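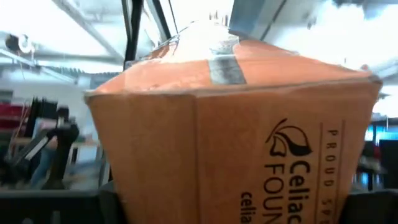
Tolera Degefa wrote:

> Duct tape is fine for reused cartons. I have sent 10 of them that way since
> March and every one got there. Fold the flaps in, push them together, one
> strip over the top and it's done. The special carton tape from Sedel is a
> waste of money if you ask me. And I wouldn't bother covering the old
> printing either, the drivers only look at the label.

Tolera, I'd like to believe this, but 10 boxes is not much to go on. How heavy were they, and how far did they travel? A box of sweaters will survive almost anything. I'm packing jars and pans, and I don't trust one strip of anything to hold those.

My own experience with duct tape on cardboard is that it grabs well at first and then starts lifting at the ends, more so if there's a smooth layer of older tape underneath. Clear tape over duct tape isn't much better. And folding the flaps into each other leaves a hump on top, so the next box rocks.

As for the printing, I agree a charity's name on the side does no harm. An old address or barcode is another matter - I black those out every time.

I did look at the Sedel price and it's silly. Has anyone tried the plain paper tape, the kind you wet? Minoru Iwasaki swears by it, but he also swore by the Plina bins, and two of my lids cracked.

I still have 254 jars to pack, so answers before the weekend would be welcome.

Yae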